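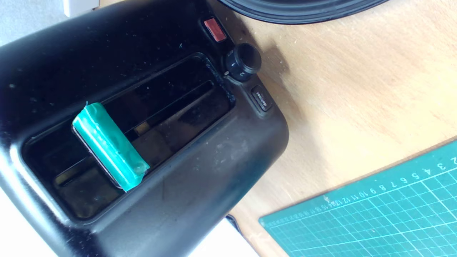 Fig. 4. Toaster top with crumbs around the slot.

Section 4: Cleaning and First Use After Storage

Your Brirnell has probably spent some time in a cupboard, a garage or a box marked "kitchen misc." Before it goes back to work it needs a clean. Set aside half an hour, or a whole evening if the crumb tray hasn't been out since you bought it.

You will need: a soft dry pastry brush, two cloths, a drop of dish soap, an old newspaper, and a sink you don't mind looking at afterward.

CAUTION: Unplug the toaster before you do anything in this section. Switching it off at the wall is not unplugging it. Neither is pressing Cancel in a firm manner.

4.1 Emptying the crumbs

1. Let the toaster cool for at least half an hour after its last use.
2. Spread the newspaper on the table. Use more than you think.
3. Slide the crumb tray out from the back. If it sticks, wiggle it from side to side. Don't use a butter knife as a lever. We sell replacement trays, and we know why people order them.
4. Tip the tray onto the newspaper, wash it in warm soapy water and leave it to dry standing up.
5. Hold the toaster over the newspaper, turn it upside down and tap the base gently with your palm. Turn it back and repeat until it stops raining.

Note: Raisins do not fall out. Raisins have to be brushed out when the toaster is cold, and some of them will have been there long enough to count as part of the appliance.

4.2 Wiping the outside

1. Wring out a cloth until it no longer drips. Wipe the top first, then the sides, then the cord.
2. Go over the glossy parts with the second cloth, dry. Gloss shows everything. We were warned about this at the design stage.
3. Leave the inside of the slot to the brush. Brush along its length and keep off the heating wires, which bend easily and do not bend back.

CAUTION: Never put the toaster in water or in a dishwasher. Our repair bench at Florville still gets a few each year, usually very clean.

4.3 The first heating

1. Put the dry crumb tray back until it clicks. The lever will not stay down without it.
2. Check that there is nothing in or on the slot.
3. Open a window, plug in, set the dial to 2 and press the lever with no bread in it.
4. Let it pop up, wait a minute, then run it once more. A faint smell of dust is normal on the first run. A strong smell on the second is not - unplug it and see Section 8.
5. Try one slice of plain white bread on the same setting. Adjust from there. Setting 8 exists for frozen bagels and for people who like arguing with smoke alarms.

Note: The lever is rated for 3,000 presses. Pressing it again because the toast looked pale counts as a press.

Text revised in February by Eoin Ó Gríofa.

6 comments | 14 shares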